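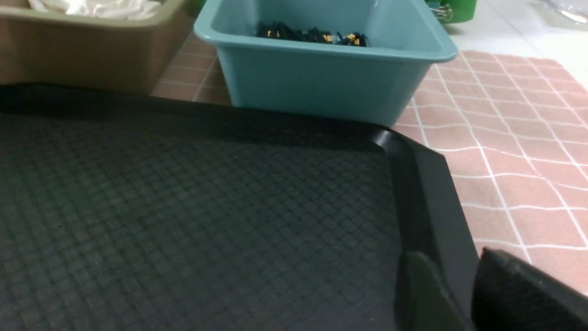 rulo_77: Pues yo no lo compraría todavía. Lo digo ya aunque el hilo acabe de empezar. Tuve el Mekar en el taller una temporada y la pinza es buena, pero el soporte técnico es un desierto.

tornillo_loco
Registrado: 24/07/2022
Mensajes: 3

Gracias rulo, pero dejame explicar qué busco antes de tumbarlo, jaja.

Kit Mekar, el de brazo de sobremesa con pinza de dos dedos y cámara en la muñeca. Lo quiero para ordenar cosas pequeñas: bandejas, cubetas, clips, vajilla. Nada de peso. Lo tengo a prueba hasta fin de mes y luego pago o devuelvo.

Hasta ahora:
- Montaje: una tarde. Manual flojo, los dibujos de la base están al revés.
- Calibración de cámara: a la segunda.
- Software Nasska: se instala bien, se actualiza mal.
- Ruido: poco. Se puede hablar al lado.

Dudas: si los dedos que trae de serie valen para cosas finas, y si merece la pena el plan de mantenimiento que ofrecen aparte. Precio del kit, 2.000 euros sin el plan. Para mi bolsillo es mucho.

rulo_77
Los dedos de serie valen para cubetas y poco más. Para clips necesitas la punta estrecha, que va aparte. Lo del manual al revés ya lo avisé yo en enero y siguen igual.

mediaSuela
A mi los dedos de serie me van bien con clips. Depende de cómo le entres. Si bajas en vertical sobre un montón revuelto, mal. Si los separas antes, los coge. Rulo, ¿tú tenías el almohadillado puesto o lo quitaste?

rulo_77
Quitado. Se me despegaba.

mediaSuela
Pues ahí lo tienes.

rulo_77
No, ahí no lo tengo. Si una pieza se despega a las dos semanas es fallo del producto, no mío. Con almohadilla nueva cogía, con la vieja no, y la de repuesto tardó en llegar lo que no está escrito.

Angharad James
Hola. Uso el Mekar y el Puna, los dos, para tareas parecidas. Perdonad el español, lo escribo deprisa.

Puna: mejor software, pinza peor. Cierra demasiado fuerte de fábrica y hay que bajar el límite a mano.
Mekar: mejor pinza, software regular. Nasska pierde la calibración si apagas sin cerrar sesión. Cierra sesión siempre.

Con dos bandejas y unas cubetas, Mekar. Con muchas referencias distintas, Puna.

tornillo_loco
Ah, lo de cerrar sesión no sale en ningún sitio. Ayer perdí la calibración y pensé que había movido la cámara yo. Gracias Angharad.

¿Y los bordes? Mi miedo es la bandeja negra. Tiene el reborde alto y me preocupa que la pinza enganche al entrar por el lateral.

mediaSuela
Altura de seguridad. En Nasska, pestaña Zonas, le pones 90 mm y que no baje hasta estar dentro. Pierdes tiempo en cada viaje pero no engancha.

rulo_77
90 es una barbaridad para una bandeja. Con la mitad sobra. Así luego dicen que es lento.

mediaSuela
Con la mitad, si hay una cubeta detrás y vas para allá, le das. Que cada uno ponga lo que quiera, yo prefiero lento.

cristobalina
Entro solo por el plan de mantenimiento. Lo lleva Slaoui, no el fabricante. Lo contraté y lo di de baja. Vienen, sí, pero te cobran el desplazamiento aunque tengas plan. Leed la letra pequeña, está en la hoja de condiciones, por detrás. A favor: el técnico que vino sabía y me dejó el brazo mejor que nuevo.

tornillo_loco
Uf. ¿Desplazamiento con plan y todo? Entonces para qué el plan.

cristobalina
Te entran las piezas. Almohadillas, cable de la muñeca, correas. Si lo usas todos los días igual te compensa. Si es para ratos, no.

rulo_77
Las almohadillas deberían ir en garantia y punto.

Angharad James
Una corrección a rulo: a mí me cambiaron las almohadillas en garantía. Hay que pedirlo por escrito. Por teléfono dicen que no.

rulo_77
Pues a mi por teléfono me dijeron que no, efectivamente. Vale, ese punto te lo doy.

tornillo_loco
Actualizo con lo de la vajilla. Puse plato, cuenco y palillo negro, que es lo más fino que he encontrado por casa. El plato y el cuenco los tengo cuadrados, con las esquinas redondas, y no sé si agarrar por esquina o por lado recto. El palillo cruzado encima del plato, a mala idea.

mediaSuela
Lado recto siempre. En la esquina los dedos apoyan mal y gira. El palillo por el centro, no por la punta, que es cónico y se escurre.

rulo_77
De acuerdo con mediaSuela, y que conste. Baja la velocidad eso sí. Con la de serie la cámara de la muñeca saca todo movido y luego Nasska no sabe dónde acaba el plato.

cristobalina
Y cuidado con blanco brillante. Los reflejos lo vuelven loco. Yo quité la lámpara de encima y mejoró.

Angharad James
Lámpara a un lado, con papel de horno delante. Barato y funciona.

tornillo_loco
Apuntado todo. Dejo la configuración con la que estoy ahora por si a alguien le sirve, y pongo notas por apartados, que me lo habéis pedido por privado. Va con prisa. 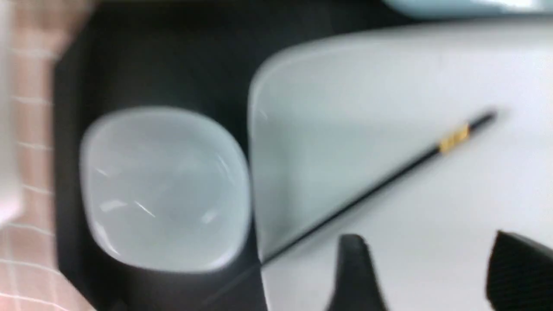
PINZA
Bien. Me quedo con los dedos de serie de momento, con almohadilla. Punta estrecha no la compro hasta ver si la necesito. Cierre suave para vajilla, el normal para lo demás.

CÁMARA
Justita. En movimiento borroso, como decía rulo. He metido una parada corta antes de cada foto y que decida con esa. Sigue costándole el blanco.

SOFTWARE NASSKA
Lo peor del kit. Menús traducidos a medias, la pestaña Zonas escondida dentro de Avanzado. Cerrar sesión SIEMPRE.

ALTURA DE SEGURIDAD
90, lo siento rulo. Tengo las cubetas pegadas detrás de la bandeja y no me fío.

PLAN SLAOUI
No lo cojo. Si se rompe algo pediré por escrito, a ver.

rulo_77
Lento pero seguro, venga. Yo sigo diciendo que por ese dinero esperaría a la siguiente versión. Han cambiado el pegamento, o eso me contó el distribuidor.

mediaSuela
La siguiente versión lleva saliendo desde que lo compré yo.

cristobalina
¿Alguien ha probado el Puna con los dedos del Mekar? La brida parece la misma.

Angharad James
Casi la misma. Los agujeros coinciden, el conector no. Hay que hacer un adaptador y pierdes la garantía de los dos. Lo hice con el mío viejo. Si quieres te paso el dibujo.

cristobalina
Sí por favor, por privado.

tornillo_loco
A mi también si no es molestia. Y otra cosa, ¿la base la tenéis atornillada o con ventosas? La mía va con las ventosas de la caja y encima del mantel no me agarran, claro. La he puesto directa en la mesa.

mediaSuela
Atornillada. Las ventosas aguantan un rato y luego se va moviendo poquito a poco, te vuelves loco buscando el fallo en la calibración.

rulo_77
Sargentos. Dos sargentos y no agujereas nada.

tornillo_loco
Sargentos tengo. Esta noche los pongo y recalibro.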